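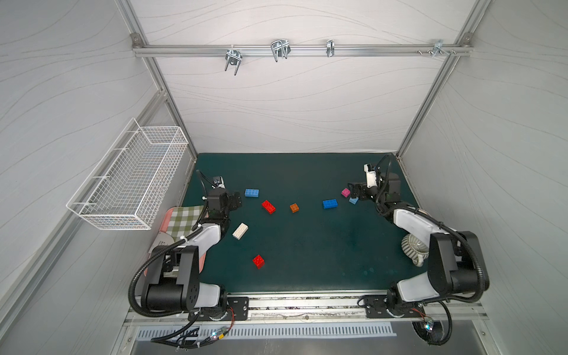 Gilchrist, 13 July 2018

Every vendor I meet this year sells an answer to password theft. Gamgate's answer costs $210 a seat, and its brochure promises to stop "virtually all" phishing. I asked Kilian Marti, who runs sales there, what virtually meant. He sent me the brochure again.

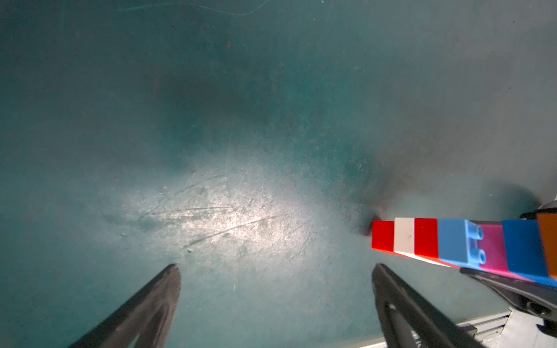

Phishing tests are where these claims usually start. Gamgate mailed fake invoices to 962 office workers and says clicks dropped after training. Fine, but the second email was the first with a new logo. The result looks solid until you get close, like a worn teal work surface that shows its scratches once light falls across it.

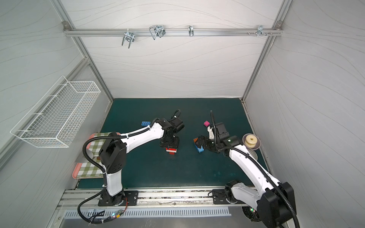
What the buyers say

Jolene Dunstan bought 725 seats for Pallement and kept seven. Her staff were approving login prompts without reading them, 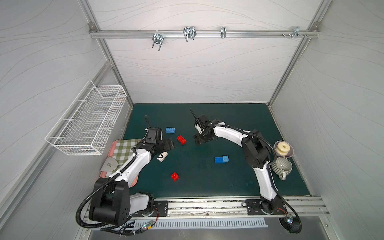

and the software counted each approval as a blocked attack. She has asked for a refund. Marti says a fix is due in September.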